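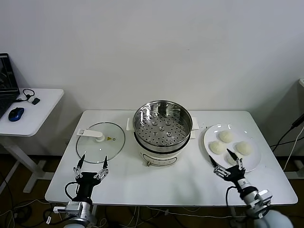

To: Piltodthorpe Residents' Kitchen list
Subject: Re: Electrical load in the shared kitchens

Dear members,

Thank you for the replies received since the notice went out. The building office has read all of them and wishes to answer the point raised most often, which is quoted below.

> The notice says that each counter circuit is now limited to 3 appliances.
> Does this apply to the Favau building as well? Our kitchen was rewired
> in January and we were told at the time that the old limits were gone.
> Also, is the refrigerator counted?

The limit applies to both buildings. The work done at Favau in January covered the lighting and the hallway outlets only. The counter circuits there are the original ones and will be replaced under the Pretero contract, for which a start date has not yet been set. The refrigerators are on a separate line in every kitchen and are not counted.

Several members asked about small cookers kept in their own rooms. Section 216 of the house rules is unchanged: cooking appliances may be stored in rooms but may be used only in the shared kitchens. Items with damaged cords should be brought to the office – room 200, ground floor – where they can be tested free of charge.

Members who lost food during the last outage may still file a claim. Please write the kitchen number and the hour at which you noticed the outage, if you know it, and attach receipts where you have them. Claims sent to this list cannot be processed. They should go to the office by mail or be left in box 1166.

A revised notice will be posted in each kitchen by the end of the month.

Building Office
Piltodthorpe Housing Association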